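Decluttering: what the claims are worth
Speaker notes, version 2
Heloísa Bragança
Kallevstead evening talks, 28 December 2019

Opening

Thank the hosts. Ask people to hold questions until the paint section, they always have paint questions.

I was asked to talk about clearing out your house for the new year. I said yes and then told them I don't much believe in it. They still wanted me, so you get the doubtful version. I am not selling a book and I have no method.

Start with the Clellia booklet. Hold it up. It claims that a tidy home gives you back 26 hours a month. Pause, let them do the sum. That is most of an hour every day. Where was it going? The booklet says "looking for things." I lose my keys as much as anyone in this room and I don't spend fifty minutes a day on it. I wrote and asked where the figure came from. I got a reply thanking me for my interest and a code for money off storage boxes.

Slide: the booklet's back page

Read the line out slowly: "Your home will finally breathe." Don't comment. Move on.

The storage box problem

Nearly every method I have looked at ends with buying something. You clear out the hall closet and then you need bins for the hall closet. Kurkunero sell a seven-drawer tower for "the things you decided to keep." I had one. It filled up in a winter and then there was a tower in the hall as well as the things. (If someone from the shop is here, be polite. The drawers did run well.)

Say plainly: a box with a lid is a way of putting off a decision. Sometimes that's fine. I have put off a decision about my aunt's letters for years and I intend to go on doing it.

Does throwing things out make you calmer?

Careful here, don't overclaim in the other direction. People tell me they feel better after a clear-out and I believe them. I feel better after mowing the lawn too. My question is how they feel in July. The before-and-after stories are always told the week after.

Mention the Chuensuk group. They met over one year and swapped notes on what they got rid of and what they bought again. Between them they listed 3000 items out of the door. Nobody kept a proper list of what came back in, so we can't say if it worked, and I'd like that said every time the 3000 gets quoted. What they did write down is the regrets: a fish kettle, a good coat, the leads for a sewing machine that they still own.

Ask the room for one thing they gave away and want back. Take a few answers only. Cut it short if it turns into stories about exes.

Color

This is where I lose friends. The second half of most tidying advice is paint. Clear the room, then paint it something pale, and you'll think more clearly in it. Yellow gets sold as the cheerful one. I have read a good many claims about yellow and cheerfulness and most of them trace back to people who sell yellow.

Next slide, leave it up while talking about swatches.
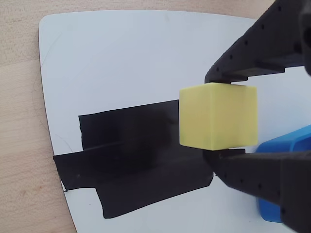

Pale yellow, one side brighter than the other.

A color doesn't stay put. The side toward the light and the side away from it look like two different paints, and your walls will do the same. A card held under a shop lamp tells you next to nothing about a north bedroom at four in the afternoon. Paint a big piece of board, move it around the room for a few days, look at it in the evening with the lamps on. It costs you a tester pot. I have never seen this in a tidying book — I suppose it's hard to stretch over a chapter.

Paint questions here. Don't recommend brands. If asked about gray, say I've nothing against gray.

What I would do instead

Keep this part short, it's opinion.

Pick one drawer you swear at. Fix that one. Leave the rest alone until it annoys you too.

Don't get rid of anything belonging to someone else in the house, however ugly.

If you're keeping a count, count what comes in as well as what goes out.

Wait before buying any container. Use a shoebox first and see if you open it.

Skip the bit about wardrobes if we're past the hour. The heating goes off early in this hall.

Close

Handout is by the door, one sheet, both sides. The Chuensuk regrets are on the back. Please return the Clellia booklet if it gets passed around, I only have the one copy.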